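I bought the Narkine hand gripper kit in January, mostly for the pads. My old Imus fingers were bare plastic and dropped everything. The kit was 200 with the linkage pins included, and putting it together took me 2 evenings at the kitchen table (plus one lost screw).
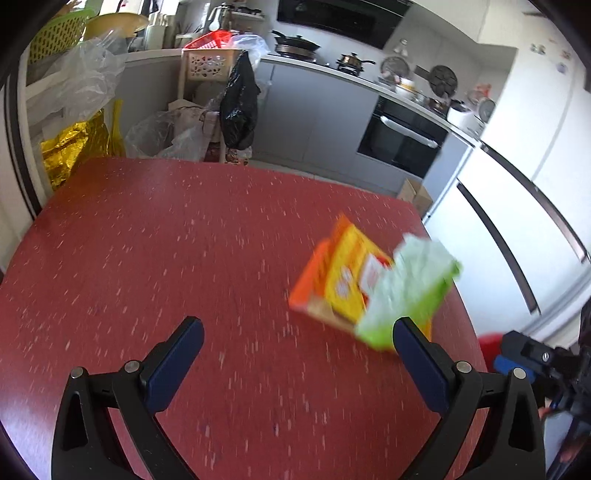
Pads are where the money went, and I love them! They're grippy, easy to swap, and they flex a little before they bite. Boxes are still the hard part, though. You can see the dark blue rubber on both fingers, and that orange and yellow box going over anyway.

Soft stuff is a whole different story.

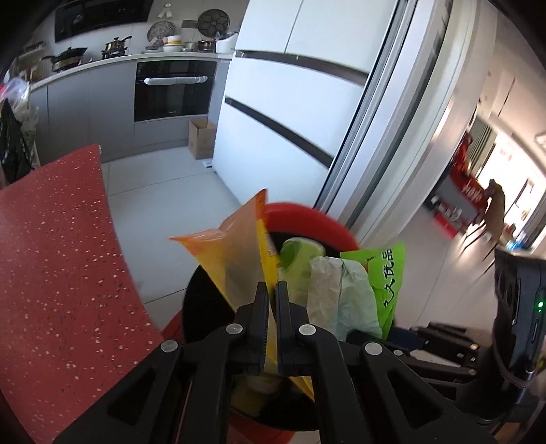 My friend Liis Kazlauskienė told me to practice on trash before anything breakable, so I did. Bags are so much easier, and a pinch right at the top, like on the yellow one over the red bin, is all I go for now. Four stars from me.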